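Fandis Opens Dildale Workspace Center for Independent Professionals

DILDALE - Oct 24, 2022 - Fandis, a provider of shared office space for small firms and the self-employed, announced the opening of its Dildale center, the company's second location in the region. The center offers 514 desks across 2 floors and is open to members and day visitors.

Work on the building began in July of last year, when Fandis took over a former parts depot on Malik Road. The company kept the original outer walls and loading entrance and replaced the heating, wiring and windows.

"Many of the people who joined us at our first location were driving a long way to get there," said Yesenia Urrego, Managing Director of Fandis. "Dildale was the town they asked for most often. We are pleased to be able to offer them a place to work closer to home."

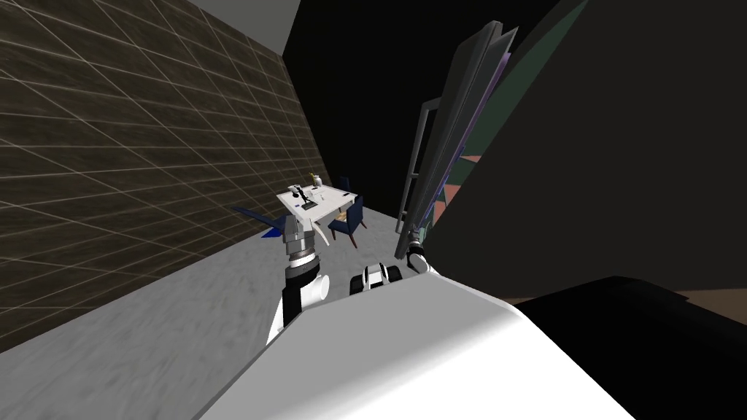 Membership is available by the day, month or year. Monthly members receive a mail address, use of the meeting rooms and a locker. Those who sign up for a full year may also reserve a fixed desk. Firms with up to 25 employees can rent a private office under a separate agreement, with a notice period of 90 days.

Network service at the center is supplied by Nulteck under a multi-year contract. Each private office has its own secure connection, and members may request a wired line at no added charge.

"Small firms need the same reliable service that large ones expect," said Cristian Londoño, Director of Member Services. "Our staff will be on site during all business hours to help with setup, billing and guest access."

Fandis will also make its largest meeting room available to local nonprofit groups on weekday evenings. Groups may apply at the front desk - applications are reviewed monthly, and there is no fee for approved use. Parking behind the building is free for members and their guests.

Tours of the Dildale center can be arranged by phone or through the Fandis website. Current members may use either location under their existing plans.

About Fandis

Fandis operates shared workspaces and private offices for independent professionals and small firms. Its head office is located at its first center, where it also runs a program of short courses in bookkeeping and business planning.

Media contact: Fandis Press Office, Malik Road, Dildale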